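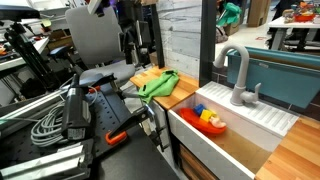
What was our project supposed to do? Teach one robot arm to clear bath toys out of a play kitchen sink and put them in a bin, with no person steering it.

12 July 2022
By Jade Gauthier

OK so that's the short version, and it sounds so easy! My partner Agustina Montecinos and I picked it off the list for exactly that reason. The other choices were a conveyor thing and a drawing thing, and we figured toys would be more fun (they were, mostly).

We named our code Wirker, after a typo we never fixed. It has two parts. One looks at the camera pictures and guesses where a toy is, and the other decides how the arm should get there. Agustina wrote most of the first part and I wrote most of the second, and then we spent two weeks finding out that we had been using different corners of the table as zero. Please, if you take this class in September, agree on your zero on day one.

The boat gave us the most trouble. Blocks are great, they have flat sides and the fingers just close on them. But a boat with stuff riding in it is really a stack, and our code thought the whole stack was one giant toy. It would go for the middle and squeeze whatever it met. Mr. Pelletier told us to make it take the cargo first and the boat last, so we added a rule that the highest thing always goes first. That helped a ton!

The faucet was my problem. It arches right over where you want the arm to come down, and my first paths went straight through it like it was air. I ended up drawing a big pretend box around it that the arm isn't allowed to enter. The box is way too big, so there's a strip at the back of the sink we just can't reach. I'd love to fix that.

For the numbers people: we saved 458 practice runs and held back 114 of them for testing. Training on a laptop took forever (I left mine on overnight and my roommate was not happy about the fan).

What I would change: start saving runs earlier, label them the same day, and write down which version of the code was running. We have a whole folder called "good ones maybe" and I still don't know what's in it. Agustina wants to try soft toys next, and I'm voting for spoons.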